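Can't find NGC 2353 with my little refractor, is it me or the sky?

Posted by dampgloves, December

Hello all, I've been lurking for months and finally have something daft enough to ask. I've got a Guvuton refractor, 600 mm focal length, with the 25 mm and 10 mm eyepieces that came in the box and a red dot finder. I'm on the edge of Murnham, so not terrible skies but there's an orange glow over the retail park, which is of course to the south.

I've been working my way through open clusters because I keep reading that they're kind to small telescopes. The Pleiades was lovely. The Beehive I got last spring on my first go. M50 I think I found, or at least I found a smudge with some stars in it that looked more or less like the sketch in my book. And then the book says, quite breezily, to carry on from there to NGC 2353, and that's where it all falls apart. I've now had four goes at it and every time I end up in a patch of sky that has stars in it but then so does every other patch of sky! 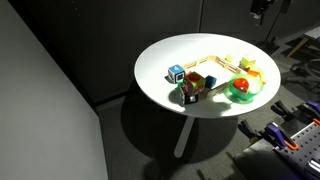

Round white table with the craft-stick fence and the blue and white number 4 cube.

What I do is this. I put the red dot on Sirius, move up towards Procyon until I think I'm at M50, have a look with the 10 mm to check, and then nudge down and to the left with the 10 mm still in. I usually start at nine in the evening as I've got to be up for work. After half an hour my feet have gone and I come in and sulk.

So is it too faint for this telescope, or am I looking straight at it and not recognising it? I wondered about buying a better eyepiece (there's an Ibarra 32 mm I keep putting in the basket and taking out again) but I don't want to spend money on a problem that's really just me. I'd also like to know if anyone finds star diagonals as confusing as I do, as I never know which way is left any more.

Any help gratefully received. I do have binoculars, old ones of my dad's, if they're any use.

oldtripod

It's you, but in a nice way! The telescope can do this one easily.

First thing, swap your eyepieces round. You're hunting with the 10 mm, and in a 600 mm telescope that's 60x with a tiny bit of sky showing. The 25 mm gives you 24x and a view that's getting on for 2 degrees across if it's the usual sort they put in the box. That's four full Moons side by side. Hunt with that one and only go to the 10 mm when you're sure you've got something.

Second thing is the time. At nine in December that part of Monoceros is barely up, and you're looking through all the murk and the retail park as well. Give it until midnight at least and it'll be a different sky. I know, work. I save these for the nights I can lie in, or else I wait for February, when it's at its best at a much more civilised hour and you've still got some feeling in your toes.

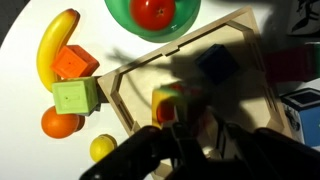
Third thing, the hop itself. From M50 you want to go three and a half degrees or so to the south-east, so a bit less than two widths of your low power view. That's a long way to nudge at 60x, and I'd bet good money you've been stopping short. Do it at 24x, pick a star near the edge in the direction you're going, bring it across to the opposite edge, and do that nearly twice. Sounds fiddly and it is the first few times, then one night it clicks.

As for recognising it, don't expect a glowing ball like in the photos of globulars. It's a loose handful of stars with one clearly brighter than the rest, and the brighter one sits towards the southern side. That bright one is what you'll notice. I missed it myself at first as I was waiting for something misty to drift in, and I'd gone past it twice before I stopped to look properly.

The diagonal flips things left to right but keeps them the right way up, so your book's chart will be mirrored. I trace the bit I want on to greaseproof paper and turn it over. My other half thinks I'm making biscuits.

Leave the Ibarra in the basket for now. It's a perfectly good idea for later on, you'd get a wider view, but the 25 mm will do for this.
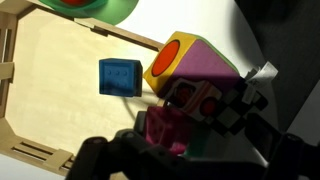 quarter_past_orion

Get a bigger scope. I've got a reflector with 1170 mm focal length and found it in five minutes from Tuscombe. Refractors are fine for the Moon.

marrowfat

Have to disagree with the one above, sorry. I've used both sorts and for finding big loose clusters the short focal length is a help. Put the same 25 mm eyepiece in an 1170 mm telescope and you see about half the width of sky, so there's twice the nudging to do. More light, yes, and I wouldn't say no to it, but dampgloves' trouble is in the finding.

I'd add to what oldtripod said, and it's the binoculars. Use them! Dad's old ones are almost certainly the easiest way into this. Sit in a garden chair with your elbows tucked in, start on Sirius and sweep up slowly until you hit M50, then drift down and left until you get to the next little knot. You won't split much of it, but you'll see where it is against the chimneys or whatever you've got, and once I've seen a thing in binoculars I can nearly always get the telescope on it.
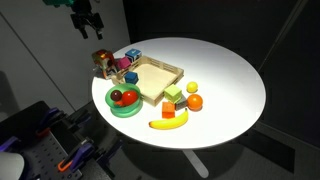

Also check that your red dot is pointing where the telescope is pointing. Mine gets knocked every single time it goes through the back door. Do it on Sirius before you start, low power first and then the 10 mm, and tweak the dot until it sits bang on the star. Takes two minutes and I've wasted whole evenings by skipping it.

One last bit, don't write off the misty feeling round M50 as your eyes playing up. That's what it looks like from a town. I'm under worse skies than Murnham by the sound of it and it's still a smudge with sparkles for me, nine nights out of ten. If you like that part of the sky there's M47 not far off to the east, bright and splashy, and it's a good consolation prize when the other one won't play. Hot water bottle up the coat is my tip for the feet, though it does nothing for the feet really, you just mind less.

Contact us | Community rules | © Guvuton Owners' Help Pages | Back to top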